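May 16, 2026
Workshop notebook, Dadwood bench room

Copper green batch, third round. Writing this up the same day because I left the December notes for a week and half of them make no sense to me now.

The question is still the one Lockwood put to us when they sent the window catches: can we get an even green on small cast bronze parts without the colour coming off on a thumb. The catches they want matched came off the north side of the building and have had decades of rain. Ours have had a fortnight in a tub.

Parts this time are 11 offcuts from the Trornar pour, all the same alloy, sawn to thumb length and taken to 400 grit. Degreased in hot washing soda, rinsed, rinsed again, left on paper. I handled two of them without gloves by mistake and marked them with a notch so that we know which they are.

Solution A is the salt and vinegar mix from the old sheet. Solution B is the ammonium chloride one that Takumi Amano wrote out for us, made up at half the strength he gave. Three coats each, a day between coats, brushed on thin with a hog bristle brush and stippled while still damp.

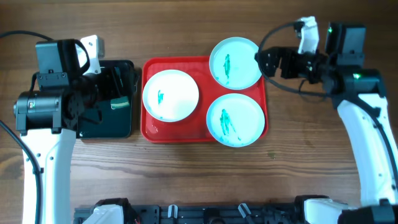 Solution A went green quickest and looks the worst. The colour sits on top as a powder and a dry cloth takes most of it. Where the brush had been overloaded there is a tide line, and inside the tide line the metal is almost bare. The two notched pieces have clear fingerprints in them, so the washing soda is doing its job on the rest.

Solution B was slow. Nothing worth noting after the first coat except a dull brown. After the second there were small spots of blue green in the saw marks I had not quite sanded out. After the third the spots had joined up on four pieces and the cloth came away nearly clean. It is a colder green than the Lockwood catches, which lean towards grey.

Room temperature was a nuisance all week. The heater by the door is on the same timer as the corridor lights and goes off at six, so anything coated late in the day had a cold night. I have moved B to the shelf over the compressor. Please do not move it back.

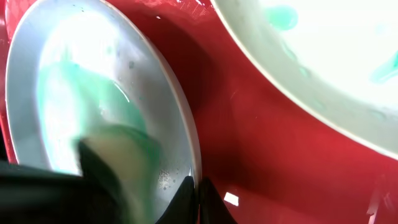

Does the green need wax over it?
For anything that will be touched, we think so. The unwaxed pieces from December lost colour on every high edge just from being passed round the table. A thin coat of microcrystalline wax on warm metal held it, though it darkens the green by a shade, and that has to be allowed for when matching. Leave the part at least a couple of days after the last coat before waxing or the damp is sealed in and the colour goes blotchy.

I tried the Larno wax on one piece and the ordinary paste on another. Larno went on thinner. Paste collected in the saw marks and dried white, and I had to warm the piece and brush it out. For the catches, with the moulding round the edge, paste would be a lot of picking with a cocktail stick.

Also tried one piece of B with a liver of sulphur wash underneath, very weak, to bring the base down to brown before the green went on. This is the closest match so far. Held next to the Lockwood catch by the window it is slightly too dark, and under the strip light I could not tell them apart. The wash had gone pale by the afternoon so I threw it out. It wants making fresh each time, and the lid kept on the jar of lumps, which somebody had left loose.

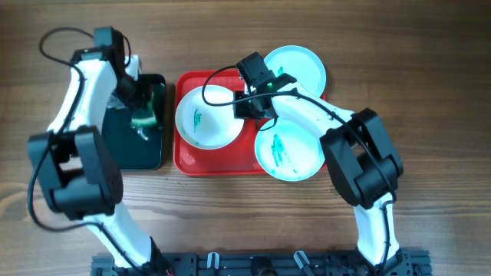 TO DO

Cut six more pieces from the Trornar bar, and this time sand out the saw marks properly.

Repeat B over the sulphur wash at two strengths, the one used here and one at half that. Stamp a letter on the back of each piece. The pencil marks came off in the soda.

Ask Lockwood whether the inside faces of the catches are to be green as well. If they are bare on the originals we can mask them and save a day.

Order nitrile gloves, medium. There are only large left and they are no good for stippling.

Drop solution A. The rest of the bottle is labelled and on the waste shelf, and should not go down the sink.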